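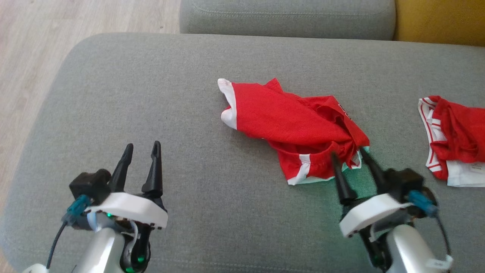

Figure 7.1 A two-armed robot at work over red garments on a grey sofa. One gripper is touching the lower edge of the nearer garment.

Chapter 7
The Trouble with Laundry

Most of us learned to fold clothes so long ago that we can't remember learning it. Somebody stood beside us, perhaps, and showed us how to hold a shirt under the chin while the sleeves were tucked in, and we made a poor job of it for a while and then a passable one, and after that the whole business sank out of sight. You can fold a pair of shorts while you talk on the telephone. You can do it half asleep, or in bad light, or while keeping one eye on a pan of milk (though I wouldn't recommend the milk).

I ask you to bear this in mind as we go through the next few sections, for we are about to spend a good many pages on a job that you may feel hardly deserves one. In Chapter 6 we looked at machines that move boxes, and we found them, on the whole, rather impressive. The warehouse at Clirnham, you will remember, could send 895 parcels down the line between one tea break and the next, and the people who worked there had long ago stopped looking up to watch. It would be natural to suppose that a machine able to do that could be brought home, given a basket of washing, and left to get on with it.

It can't, or at any rate not in the way you would hope, and the reasons are worth taking slowly.

7.1 What a box has that a shirt hasn't

Pick up a box by one corner and you know where the other corners are. They are where they always were. A box that was long and flat on the shelf is still long and flat in the air, and it will still be so when you put it down again. The people who build machines lean on this fact all day long, often without mentioning it.

Now look again at the garment in the middle of Figure 7.1. Is it a pair of shorts or a jersey? You probably have an opinion, but you may have had to think for a moment before you got to it, and you have been looking at clothes all your life. One side lies fairly open, with a white band folded over at its edge, and the other is twisted up in a bunch. There are little white marks in the folds that might be part of a badge or some lettering, and there is no telling which until the cloth is opened out. A good deal of what the machine needs to know is tucked away inside the very thing it has been asked to tidy.

Then there is the matter of touching it. The moment a finger presses on thin, slippery cloth, the cloth changes shape, and any careful plan made a second earlier has to be made again. A hand copes with this by feel. Two stiff, pointed fingers have a harder time, and much depends on whether they close on one layer, or on two, or on a pinch of the sofa underneath.

7.2 Good days and bad days

You will come across bold claims in this field, and I'd like you to read them kindly but with care. Suppose a maker tells you that its machine folded 100 towels without a mistake. That is a fine thing, and I don't wish to be sour about it. But do ask what sort of towels they were, whether they were all the same size, how they were laid out beforehand and by whom, and how long the whole pile took. A towel laid flat on a bare table is a kind friend to a robot. A heap of football kit on the settee is another matter.

In this chapter we shall follow two projects which went about things quite differently. The first, Hurnex, began with the cloth, and spent its early months simply trying to find a hem and keep hold of it. The second, Ura, began with people, and gathered 1,000 recordings of ordinary folding done by hand before it asked a machine to try anything at all. Each had its successes, and each had a long wet July in which nothing seemed to go right, and we shall look at both.

Before you read on

Take a garment from your own drawer, drop it on a chair, and fold it using only the thumb and first finger of each hand. Keep the other fingers well out of the way. Write down each time you had to let go and take hold again, and what you were looking for when you did. Keep your notes somewhere safe, as we shall want them in Section 7.4, when we come to the Makris method of choosing where to grip.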